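Learning by hand at the Drundden robotics club

2024-04-11

The robotics club at Drundden started in January with a plan to enter the manipulation event at Sturnutside, a regional contest for student teams. The club has seven members, all in their second or third year. We spoke with the team lead, who asked that the article be credited to the whole club, and with the member in charge of the recordings.

The team's project is called Mostus. The goal is to teach a two-armed machine to handle household containers: lift a jar off a lid, open the clips, take the lid off, put everything back. The students do the task themselves, holding the grippers in their hands, and the recordings are used later to train the arms.

"We spent the first three weeks trying to write the motions out," the team lead said. "Every time we changed the container we had to start over. One of our advisors told us to stop programming and start demonstrating, so we did."

The fingers on the grippers are thick, flat blocks. The team lead said earlier versions were thinner and had a curved face, and they slipped on anything with a smooth side.

"Flat was better for us. It looks clumsy, but you get more contact. We also learned to open the jaws wide before we go in. If you start half closed, you bump the thing you want to pick up and then the whole take is spoiled."
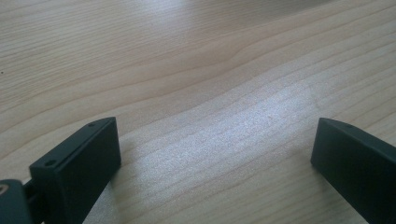 "The other thing is patience," the team lead went on. "New people want to move at the speed they would use at home in the kitchen. You have to slow down, but you can't stop and think in the middle either. If you hesitate, the model learns to hesitate. We had one batch where the arms would wait over the lid for a few seconds for no reason, and that was us."

By the end of the first month the club had 151 usable recordings. The current total is 252. The member in charge of the recordings checks each one before it goes into the training set, a job that takes up most of the evening after a session.

"I throw out more than people would like," the member said. "If somebody drops the jar and picks it up again, I usually keep it. Picking it up again is useful. If somebody bumps the table and everything shifts, I don't keep it."

The software that trains the arms was built on Seyoum, a package the students picked because an older team at the school had left notes on it. The notes helped with the setup but said little about using two hands together, and that has been the hardest part of the project.

"One hand is a solved problem for us, more or less," the team lead said. "With two, the timing matters. One side has to hold still while the other side works, and people are bad at holding still. You don't notice your left hand drifting until you watch the playback."

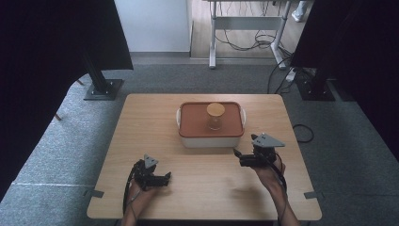
"So now we practice without recording first. Ten minutes, just moving things, both hands. It's boring – everybody complains about it – but the takes after that are cleaner. I would tell any new team to do the same."

Asked about results, the team lead was careful. In the last full test the arms lifted the jar and set it down without trouble on most tries. The clips were another matter. The arms could release one side and then often lost track of the other.

"We know what the judges want to see, and they want the lid off. Partial points are fine, but we don't want to live on partial points."

The contest rules allow changes to the software up to the morning of the event, but the hardware has to be registered ahead of time. The club has already sent in its forms and was given entry number 152. Until then the students plan to keep recording twice a week, with most of the time going to the second clip.

"We also need to get everybody the same amount of practice," the member in charge of the recordings said. "Right now too many of the good takes come from two people. I'd like the arms to learn from all of us."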